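On Owning Too Many Small Things

Apr 27, 2023

My sister-in-law's idea of a compliment is to walk into your house, turn slowly on the spot and say, "Well, you've certainly got a lot to look at." She said it to me at Easter. I've been thinking about it ever since, mostly while dusting.

I don't collect anything. I want that understood. Collectors have catalogues and insurance and strong views about lighting. I simply fail to walk past a tray of little objects without buying one, and I've been failing for 30 years, in every seaside town with a gift shop and several without. I have a glass pear. I have a brass snail with a hinged shell and nothing to put in it. I have a thing from Plendport that may be a bottle stopper or may be part of a larger thing from Plendport.

Emmett Ridgeway, who I shared a flat with years ago, had one rule, which was that anything in the house had to be either useful or edible. He owned two mugs. When both were dirty he drank tea out of a measuring jug and claimed to prefer it. I went to see him last June and he has since married a woman who paints gourds. There are gourds on the stairs. He steps round them with the face of a man who has been told it's temporary.
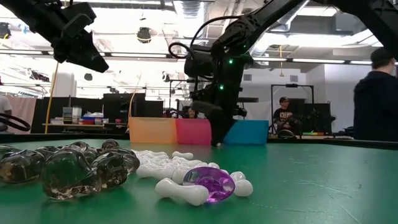 Anyway, after the Easter remark I decided to have a proper clear-out. I bought a book about it, so that was one more object to begin with. The author wants you to hold each possession and ask whether you would buy it again today. I'm the wrong reader for this question. I would buy every one of them again today. I would buy two of the snail.

So I tried selling instead. Elikem Dankwa at work swears by Grumero, where you put up a photo and strangers offer you less than the postage. I listed the glass pear on a Sunday evening. By Monday morning I'd had one message, asking if it was a real pear. I said it was glass. They asked if I would take a swap for a bread maker. I didn't want a bread maker, but I thought about it for longer than I'd like to admit, and in the meantime they swapped it with somebody else.

Then there was the car boot sale. You pay for your pitch, get up at an hour I associate with airports, and set out your life on a pasting table so that men in fleeces can pick it up and put it down again. Nii Agyeman came along to help and was a disaster, because he told people the truth. "Does it chime?" a woman asked about the little clock. "No," said Nii, "and it doesn't go either." We took 2 pounds in the first hour. I spent it on a bacon roll, and then on the next pitch along I found a china hedgehog with a slot in its back for letters.

It's a very good hedgehog. It holds the gas bill.

I've moved the pear to the bathroom windowsill, where it gets the sun in the mornings, and the book about clearing out is propping up the short end of the shelf.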